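Teaching from the place where it went wrong

Posted 11/24/25

I promised in March that I would write about our insertion experiments when there was a result to show, and now there is one. It is a small result, but I am happy with it. If you are only interested in the number, it is in the middle of the post. I would like to explain first how we got to it, as the method changed two times and the first version was my idea and it was bad.

The project is called Karnano. The task is computer assembly with one arm and a parallel gripper: take a part from a fixture plate, carry it to an open chassis, put it in. Memory modules, a processor, a drive in its caddy, a graphics card. In the literature these tasks are often done with plastic pegs and printed holes, and I understand why, because a peg does not break and costs nothing. But I wanted real parts. A real card is heavy on one side, it has a cooler on half of its length, and the bracket at the end wants to go into the case before the edge connector is in the slot.

We started in the usual way. We recorded demonstrations by teleoperation, all of them complete, from the pick to the final push. In total there were 1198 of them when we stopped. The policy takes the image from the wrist camera, a second image from a fixed camera, and the forces at the wrist, and it gives a short sequence of motions. After that it looks again and gives the next sequence.

The wrist view is the important one. When the gripper holds the card on its edge, the policy must understand from this view how the card sits between the pads, and a few degrees of tilt look like almost nothing. For a person also, by the way. I have tried to label tilt by hand and I was not good at it.

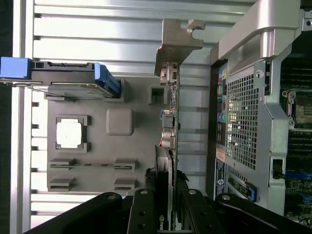 Sumeya Tamiru wrote to me, after reading a draft of this post, that she would not trust the wrist view at all for tilt and would take it from the torque signal in the first moment of contact. She has a point. We did test a policy with forces only, and for the last few millimeters it was nearly as good as the full one. It could not find the slot, of course. So I believe the camera should bring the part to the slot and the forces should finish the work, but in our network this division is not written anywhere. It has to learn it from the data, and I can't prove that it does.

With the complete demonstrations the policy looked very nice in the free motion. It picked well, it moved smoothly, and then at the slot it had a typical failure: one end of the card went down first, the other end stayed high, and the policy continued to push as if all was in order. The reason is simple when you think of it. Our operators were skilled. They almost never made this mistake, so the data contained almost no examples of how to come out of it.

My first idea was to record more. This was the bad idea. We added many demonstrations and the curve stayed flat.

The second idea came from Adugna, which is our name for the logging tool (it was a different tool before, but the name stayed). Adugna saves the joint positions, the forces and the images at every step, so we could go back to a failed run and find the step where the force began to rise in the wrong direction. We then put the arm again in that same position, with the part in the gripper, and an operator took over from there. The operator does only the correction: back up a little, turn, come down again. These pieces are short. We call them repair clips. They are the whole method, more or less.

There is one detail which took me a long time. If you mix the repair clips with the complete demonstrations in equal weight, the policy becomes nervous. It backs up also when nothing is wrong. We tried several weights, and what worked was to let 15 percent of each training batch come from repair clips and to keep the rest as before. I don't have a theory for this value. With a higher share the policy hesitated above the slot, and with a much lower one it forgot the corrections.

Now the result. We evaluated on the full set of insertions, memory and cards together, 1456 attempts. With the complete demonstrations only, the policy finished a little less than half. With the repair clips it finished over 75 percent. The network is the same and the training time is the same. The arm is also slower now, and I prefer it this way, because in the old version the fast runs were often the ones which damaged a slot.

What still fails is mostly the approach between neighbors. A board is a crowded place. Near the slots you have latches, capacitors, cables, the frame of the processor socket, and the fingers need space on both sides of the part. The policy has learned to come down from directly above, and this is not always possible. Sometimes the correct motion is to enter at an angle and straighten later, and our operators do this without thinking, each one a bit differently, so the data is not consistent there.

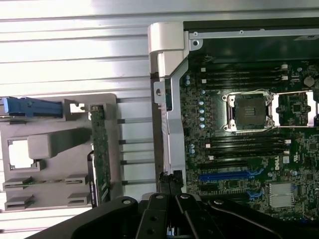 Did you consider giving the operators a fixed rule for the angle, asked Istia in the comments under my last post, so that the policy does not average between two styles? We discussed it, yes. I am not against it, but I am a little afraid that we would then teach our rule and lose the good habits which the operators cannot explain in words. A compromise could be to use a rule only in the repair clips and leave the complete demonstrations free. I will try this next.

Another open question is whether the repair clips carry over from one part to another. A correction for a memory module and a correction for a card have a similar shape, but the forces are quite different. When I trained with clips from memory modules only, the cards improved too, although less. I have run this only with one random seed, so please do not quote it.

The configuration files will go on the Cundus page together with the log format. The data needs more time, as I still have to remove the runs where the force sensor was not zeroed at the start. If you work on something similar and you have a better way to choose the step where the operator takes over, please write to me. At the moment we use a threshold on the force, and I adjust it by hand for every part.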